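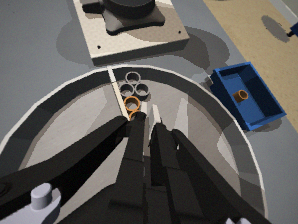
灰色の円いトレイと仕切り

国際関係論入門 第9回 配布資料
越境紛争と「限定的作戦」のことば

前回は停戦協定の読み方をやりました。今回はその一歩手前、国家が国境を越えて軍を動かすとき、それをどう呼ぶかという話です。地味に聞こえるかもしれませんが、私はこの回が一年でいちばん好きです!

1 呼び名をめぐる争い
同じ出来事が「侵攻」「越境作戦」「治安回復措置」「安全地帯の設置」と呼ばれます。どの語を選ぶかで、国連憲章のどの条文が議論の土俵になるかが変わってきます。第2条4項(武力行使の禁止)から入るのか、第51条(自衛権)から入るのか。新聞の見出しを読むときも、まず名詞に線を引いてみてください。これだけでずいぶん面白くなります。

2 仮想事例:ベリシャ渓谷
演習では、架空の二国ムルサムとトレントンを使います。両国の間にあるベリシャ渓谷には少数派の住民が暮らし、そこに武装組織の拠点もある、という設定です。7月、ムルサム軍が渓谷に入り、国境から16キロの線まで進みました。避難した住民は586世帯。ムルサム政府は「期限つきの限定的作戦」と発表し、トレントン政府は「占領」と呼んでいます。

考えるときの手がかり
・作戦の期限は誰が決め、誰が延長できるのか
・武装組織の行為をトレントンに帰属させられるか
・「限定的」とは範囲のことか、期間のことか、目的のことか

三つ目は毎年議論が白熱するところです。昨年度は時間が足りず、廊下まで続きました。

3 第三国の反応
近隣国や大国の声明には、だいたい型があります。「懸念」「深い懸念」「非難」「強い非難」と段階があり、そこに「双方に自制を求める」が加わると、また温度が変わります。声明を出す順番や、出さないという選択も立派な外交です。授業では模擬声明を四本読み比べます。動詞の主語が誰になっているかに注目しましょう。受け身の文が急に増えたら、そこに書き手の迷いが見えることがあります(これを見つけると本当にうれしい)。

4 文献
ユディト・ボドナール「呼称の政治」第2章。必読。
クリシュトーフ・パップ「緩衝地帯は誰のものか」。こちらは任意ですが、後半の地図の読み方がすばらしいので、ぜひ手に取ってみてください。ボドナールとは結論がかなり違います。パップは住民の帰還の権利から議論を組み立てていて、国家間の約束だけを見ていると抜け落ちる論点がよくわかります。

5 課題
ベリシャ渓谷の件について、第三国の外務省報道官になったつもりで声明を書いてください。本文は200字以内。そのあとに、使わなかった語を二つ挙げ、避けた理由を短く添えること。国の立場は自由に決めてかまいません。小国でも、武器を輸出している国でも、難民を受け入れている国でも歓迎です。

提出は次回の授業の冒頭、紙で。手書き可。匿名で回し読みするので、名前は裏面に書いてください。

次回は人道回廊と監視団です。憲章第6章と第7章に目を通しておくこと。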